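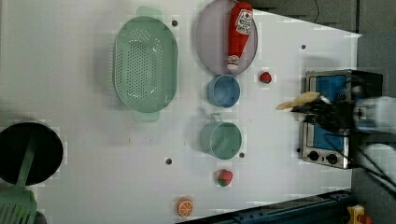
The play kitchen pieces, with the green colander taking up more than its share of the table.

So I finally did the thing I've been threatening to do since summer and went through the play food. All of it. If you've been reading for a while you know the bin I mean, the big gray one that lives under the bench by the back door and swallows everything (I found a mitten in there, and a library card, and a grape I won't talk about).

My plan was to sort it all in one evening while the kids were at my sister's, and of course it took three. I kept getting distracted! I'd pick up some little plate and remember the whole winter when we couldn't eat dinner until every stuffed animal had been served soup. Anyway, here's where I landed.

The toy oven stays. It was never up for debate. It has two black knobs and a blue door, and between the two kids it has been an oven, a bank, a hamster hotel and, for one long rainy week, the post office in Trirnstead. I wiped it down with a damp rag and a little dish soap and went around the knobs with an old toothbrush, and I felt very accomplished for something that took me maybe ten minutes.

The colander stays too. I went back and forth on it because it's big and nothing stacks with it, and I hate a thing that won't stack. But it's the one piece both of them reach for. My daughter drains invisible spaghetti in it and my son wears it on his head, so I guess it earns the shelf space. I also kept the black frying pan and the green slotted spatula, which as far as my kids are concerned are a single object and must never be put away separately.

Cups and mugs were harder. We had so many. I let myself keep one light blue cup and one green mug with the little loop handle, and the rest went in the giveaway box for the preschool over in Kiltadum, along with the tea set with no lids and a whole bag of pretend cookies. I packed 93 pieces in that box. I know because I wrote it on the lid, like that would somehow make me stick to it, and then I took one cookie back out. It was a good cookie.

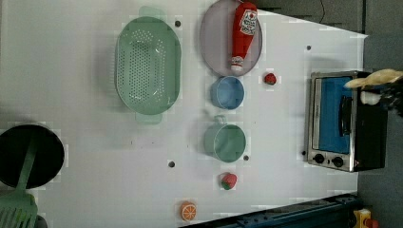 Homa Naseri left a comment on my last post saying I should get rid of the fruit first and the dishes last, because at her house the dishes get used for ten years and the fruit just ends up under the couch. She keeps one small bowl of pretend food, and when the bowl is full, something has to leave before anything new comes in. I love this idea and I also know myself, and I would just buy a bigger bowl.

But she's right about the couch! I moved ours on the second night and there was practically a farm stand back there. What I ended up doing was keeping the fruit they can name a game for. Both strawberries made it, the big one and the tiny one, since they are apparently a mother and a baby and I'm not a monster. The orange slice made it because it goes on the edge of the blue cup when they play restaurant. A very chewed pear did not make it.

The ketchup bottle was a surprise. I had it in the giveaway pile and my son came home, walked right past me, fished it out and put it back on the purple plate without saying a word. OK then! Ketchup stays. He puts it on everything in real life too, so at least he's consistent. 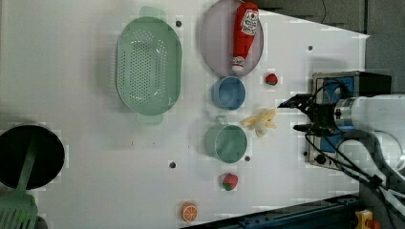
And then there's the banana. It's the kind with the peel that opens up, and I swear it has been peeled more times than any real banana in history. The peel flops all over the place now and won't sit closed for me no matter how I fold it. I thought about swapping it for a nice neat one and then I pictured the conversation I'd have to have at breakfast, so the banana lives on.

For storage I'm trying something new. No more giant bin. The dishes and the pan go on the low shelf where they can see them, the food goes in a shallow tray next to the oven, and the colander hangs on a hook I stuck up with one of those removable strips. It has fallen down twice. I'll report back. If you have a hook that really holds, please tell me which one, I'm begging.

I still have the dress-up trunk to get through before the holidays, plus whatever is going on in the closet with the puzzles (13 boxes, and I would bet money that not one of them is complete). One thing at a time. Tonight I'm having leftover chili and leaving the closet door shut.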